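Sourdough again, week 4

Ok quick one, bread's in the oven and I've got to be out the door by nine.

So the starter came good. Finally. Swapped the supermarket flour for the Bikwood wholemeal and it doubled by lunchtime, bubbles right up the jar. Smells like yoghurt now insted of nail polish. Big win.

Dropped the water to 300 grams. Still sticky as anything but it holds a shape, sort of. Wet hands, not floured. Wish I'd read that in September before I wrecked two tea towels.

Overnight in the fridge, on the bottom shelf next to the pickles. Then straight into the hot pot, lid on. Scored it with the bread knife coz the razor thing has gone missing again. Crooked. Don't care.

Still to sort out: base is too dark every time. Might try a tray underneath. Also want to try the Clotarico rye, 80 grams of it, see if teh flavour's worth the extra fuss.

Right, timer's going. More when I've had a slice. 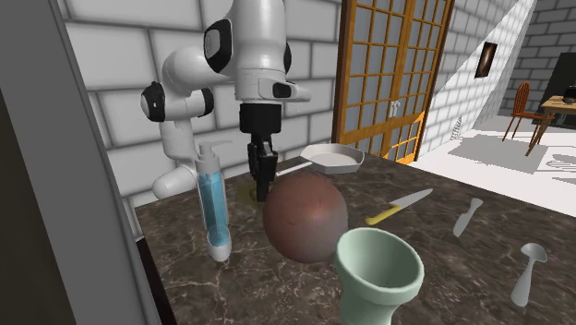
Comment from a reader: tray on the shelf below fixed my burnt bottoms, and I drop the oven to 200 once the lid comes off. Go easy on the rye, it goes gluey fast.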